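# Resin cow bust: paint over the factory finish, or strip it first?

**Onni Leinonen**

I bought a Gemell bust in January, the 315 mm one with the hollow back, cast resin with a sprayed finish the shop calls "moon clay." In the shop photos it was a warm gray. On my shelf it is the color of a hospital sink. My wife has named it the Patient.

I'd like to repaint it a dark bronze. The finish feels hard and slightly slick. Do I have to take it all off, or can I sand and go over the top? I have a can of Flivine primer, a sander that is much too big for this, and more confidence than I should. The horns are thin and I'd prefer to keep both.

**Bit-na Hong**

Don't strip it. Baked or hard-sprayed finishes on resin come off with the kind of chemical that also takes off the resin, and you'll be left with a cow that looks like soap.

Put the sander away. Wash the bust in lukewarm water with a drop of dish soap and let it dry overnight. Then go over it by hand with 500 grit, wet, until the shine is gone. You're only dulling it. Inside the folds around the ears, use a gray scuff pad, because sandpaper will just skip over the low spots and flatten the high ones. Hold the horns from behind while you work on them. I have glued back a horn and you can always tell.

Two thin coats of primer, then your bronze. For a dark bronze I start with flat black, let it cure a couple of days, then rub metallic wax on the raised parts with a fingertip. Much more convincing than bronze from a can, which mostly looks like a trophy for bowling. Try it on the underside first. If the primer wrinkles, stop and let us know.

I don't know Flivine. If the label says it sticks to plastic, fine.

**Byung-chul Koo**

Just spray it. I've done four of these with no sanding whatsoever and they look great from across the room, where I keep them.

**I-seul Moon**

Mostly agree with Bit-na, except on the grit. 500 is a bit polite for a slick finish. I go in with 320 and finish finer. Also check the seam down the back of the neck before you prime, as every casting I've had from Flendwood or Gemell had one, and dark paint with wax on top will show it off like a zipper. A smear of filler, sanded flush, takes ten minutes.

And ask yourself whether it's the bulb. I was ready to repaint a whole Pyo horse and then changed the lamp over it. The horse is fine now. I am out one can of umber. 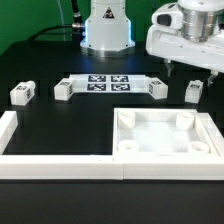 *Black tabletop, green backdrop*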